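Nurhan Kocabaş keeps the collection schedule for the Tokevel data set on a single spreadsheet, with one row per episode and a column for the reason it was discarded. The column is well used. Of the first 2000 episodes her group recorded at Cluveris, nearly a quarter were dropped before training.

"Most of those were fine as motion," she said when we spoke in May. "The label was wrong, or the start state was a repeat of one we already had. A policy learns very little from the same plate in the same spot 90 times."

The tasks are short kitchen sequences done on a tabletop with two arms. An operator teleoperates both, and joint positions, gripper widths and camera streams are written to disk at 30 hertz. Kocabaş prefers operators who are slightly slow. Fast ones tend to merge the approach and the grasp into one movement, and the model then closes its fingers early.

Layouts are drawn from a list before each episode. Tape on the table gives the operator a cell to aim for, and the object goes anywhere inside it.

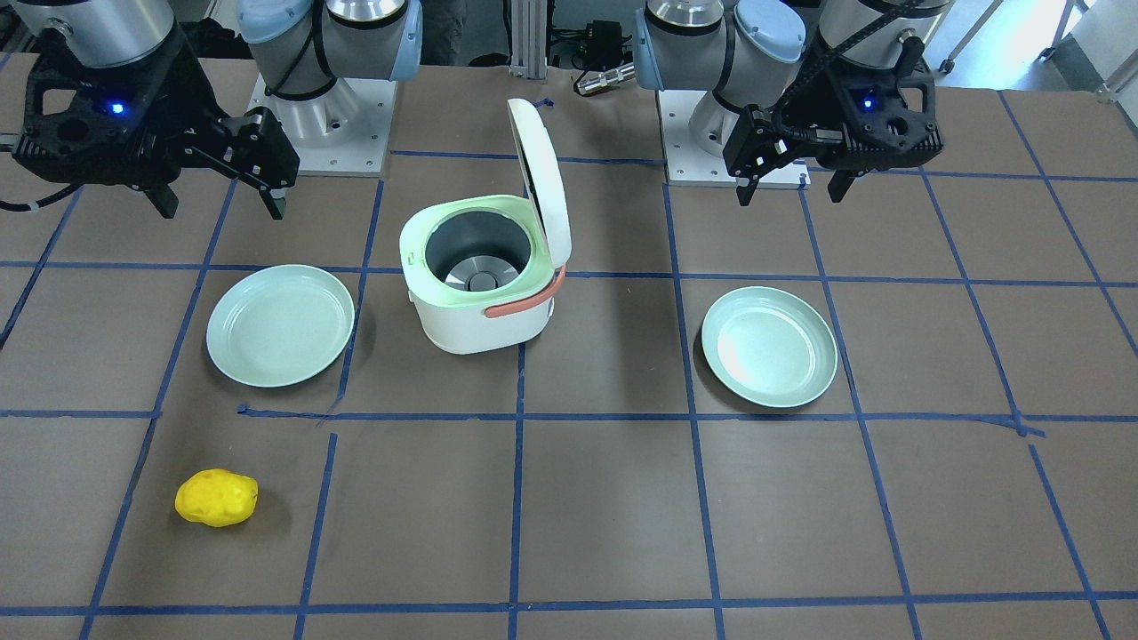
"We tried exact placement first, with printed templates," Kocabaş said. "It took longer and the results were worse. The policy memorized positions. Now the cell is specified and the rest is left to the hand that puts the thing down."

Hülya Ateş, who trains the models, would like the list to be longer. She currently works with 47 layouts and considers the coverage thin near the back of the table, where the arms have less room to turn. She also wants more recoveries – episodes in which the operator misses a grasp, backs off and tries again.

"People want to delete their mistakes," Ateş said. "I ask them to keep recording. If the second attempt is clean, I can use the whole file."

The two disagree about lighting. Ateş would vary it within every session. Kocabaş changes it between sessions only, so that a drop in success can be traced to one cause. For now the schedule follows Kocabaş, and the next block of recordings will repeat the existing layouts under a second lighting setup before any new ones are added.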